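Tuesday, shop notebook
Round table, top refinish

Started 9:15. Moved the table away from the wall so I can get all the way around it. Wiped the top down with a damp rag and let it sit while I set up the vacuum and found the good sanding block. The Kudo discs are almost gone, one opened sleeve left in the drawer. Put them on the list.

Plan is to take the top only. The base stays as it is for now. If the top comes out a lot lighter than the base we can talk about it then.

Test patch first, on the underside where it won't show. The old finish came off with a scraper and a little heat, gummy at first, then in flakes. Under it the wood is paler than I expected. Put one coat of the Lorkis oil on half the patch and left the other half bare. After lunch the oiled half had gone a shade deeper than I want. Will try the Grevley clear on the bare half before deciding.

Color to match is the warm orange tan the top has now. The grain runs in long streaks, and the planks go lighter and darker across the top, so any swatch has to be checked against both a light one and a dark one. I made that mistake on the bench and had to redo half of it.

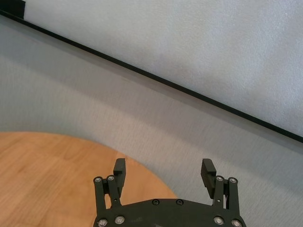
Sanding, order of work

1. Scrape the old finish with the grain, one plank at a time. Stop at the joints and change direction if it starts to tear.
2. Sand by hand with the block. No orbital near the edge, it rounds over too fast on a curve.
3. Edge last, with a folded sheet, going around in short strokes.
4. Vacuum, then tack cloth. Leave 15 minutes for dust to settle and go over it again.
5. First coat thin. Write the time on tape and stick it to the base.

Joints: ran a thumbnail along the ones I could reach. One has a slight lip, will scrape that flush before step 2. No filler unless it opens up more.

Still to do: order discs, item 2265 in the Flumex catalog, same as last time. Return the heat gun to the front bench. Check the test patch tomorrow morning in daylight, the lamps make everything look yellow.

Stopped at 4:30. Top not touched yet apart from the wipe. Please don't put cups on it.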